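Wanted: people who'll watch movies with me and argue about them afterward

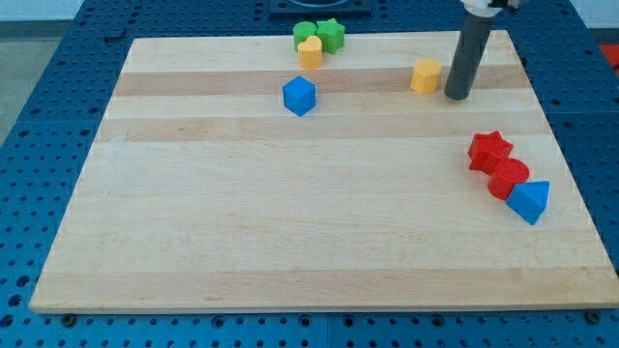

Pale wood strips with a darker tan stripe, on the blue table.

Hi! I run Listava, a small movie review site that I started because my friends got sick of hearing me complain about third acts. It's grown more than I planned, I can't keep up with the release calendar by myself anymore, and so I'm looking for 3 new reviewers to start in March.

Mostly I need people for the stuff I'm bad at covering. Horror is the big one (I watch it through my fingers and miss half the plot). I'd also love someone who gets excited about animation, and someone who will happily sit through a two-hour documentary about shipping containers and come out with opinions. If you're a general watch-anything person, write to me anyway.

What you'd be doing: two reviews a month, between 500 and 800 words each. You pick one of them and I assign the other, and yes, sometimes the assigned one will be a sequel to a movie you never saw. You'd also join our podcast, Cocco, every now and then. It's 30 minutes, we record over the internet at 7 p.m. Eastern, and it is very loosely planned. If you hate the sound of your own voice, you can skip that part.

The pay is $30 a review, plus your ticket or rental. I know that's small. Ads on the site cover that much and the hosting bill, and I'd rather say so up front than have you find out three emails in. Podcast episodes pay $10, which buys a popcorn at the Olano if you go to the matinee.

You don't need a film degree or any bylines. I do want people who can say why a scene works without retelling the whole movie, and who can pan something without being nasty to the actors. Please be okay with edits, too – I cut a lot, mostly adjectives, and I'll always send you the changes before anything goes up. You can live anywhere, as long as you can see new releases the week they open or stream.

We post everything through Mollik, which is a clunky little system, but I'll walk you through it on a call and you'll have it down in ten minutes.

To apply, use the contact form on this site and put "reviewer" in the subject line. Send me one review of any movie from the last couple of years, 500 words tops, and tell me about a movie everybody loves that you can't stand. No résumé please! I read everything myself, so give me a couple of weeks to write back.

Applications close at the end of February.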